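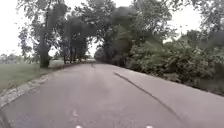 Fig. 1. Path section 2, looking uphill. Asphalt, long seam on the right, broken edge on the lawn side.

Can a machine do the path rounds yet?
Final report, Outdoor Robotics project course
Group 4, Fendham campus
20 Apr 2019

1. What we wanted to find out

Grounds crew at Fendham walks the park paths and does the same chores every time. Look for cracks, look for edges breaking up, pick up branches and trash, blow the leaves. Boring work, takes most of a morning. Our question was whether a small wheeled robot could take over any of it. Short answer: the looking part, partly. The picking up part, no.

We split "path rounds" into four chores - drive the route, spot surface damage, spot loose objects, remove loose objects. Only tested the first three. The fourth needs an arm and we didn't have the budget (or the semester).

2. Setup

Veltora base, white shell, one forward camera mounted low. Navigation stack from the Goltivska package with our own path follower on top. Object detector was trained on 800 images we labeled ourselves in March, which was too few, see section 5. Route is 219 meters one way, asphalt, trees on both sides for most of it. No curb. On the left there is lawn and the asphalt just crumbles off into it, on the right a narrow strip of grass and then bushes.

20 runs total. Person with the stop button walking behind on every run, that was a condition from the department.

3. Driving

Went better than expected. 17 of 20 runs finished without anybody pressing stop. The follower looks for the border between grey and green and stays between the two borders. On the bush side this is easy. On the lawn side the broken strip is lighter than the asphalt and kind of gravelly, and the follower could not decide if it was path or not. Two of the three stops were there, robot drifting left toward the grass.

Third stop was the seam. It runs diagonally so at the start of the section it is far ahead and by the end it is beside you, and for a few meters the follower took it for the right border. Then it thinks the path is half as wide and steers away from it. Fix was to require green on the outside of any border. Simple but it took us a week to think of.

GPS under the canopy was useless. We turned it off after run 5 and used wheel odometry plus the camera.

4. Spotting damage

Seam: found in all 20 runs. Good contrast, the strip to the right of it is a bit lighter than the rest. But we can't tell a patched joint from an open crack with one camera and a person can do that in one look. For the crew that difference is the whole point. A sealed joint needs nothing, an open one needs filling before winter.

Broken edge: found, but reported as 11 separate defects in one run and one giant defect in the next. Depends on where the frames get cut. Not useable as a work list right now.

There is also a small faint dash of white paint on the path that came up as "litter" in the first runs. We added it to the ignore map, which is cheating a little.

5. Spotting objects

This was the weak part. Look at Fig. 1, far up the path near where it closes in under the trees. Small dark thing on the asphalt. Could be an animal, could be a person a long way off, could be debris. At that range it is a few pixels and the detector gives it no label at all. We couldn't label it by eye either. A worker would just keep walking and find out, and the robot can do the same, but it needs to know to slow down first. So rule we ended up with: anything dark on grey that has no label means half speed until it gets a label.

Image quality didn't help. Pictures are soft, leaf and twig texture gets smeared. Twigs were mostly missed. Overcast light was OK for the surface but under the trees it gets dark close to the ground.

Also our own shell sticks into the bottom of the picture, two white tips and a dark curve in the corner. Masked out in software.

6. Time and cost

The Vieira grounds manual we used for comparison allows 20 minutes for a walking inspection of a path this size. Our robot needs 14, plus the person behind it, plus 25 minutes for someone to go thru the images after. So no time saved yet. Parts we added cost 200 dollars on top of the base, mostly the camera mount and a second battery.

7. Conclusion

Driving a simple park path: close to ready, dry weather only, we never ran in rain. Surface inspection: good enough to say "go look at this spot". Objects: not yet. Picking up: not tested.

Next group should get a second camera pointed down, and more training images with leaves in them. Ours were all taken in spring. Mask file and route map are in the project folder, the README is out of date.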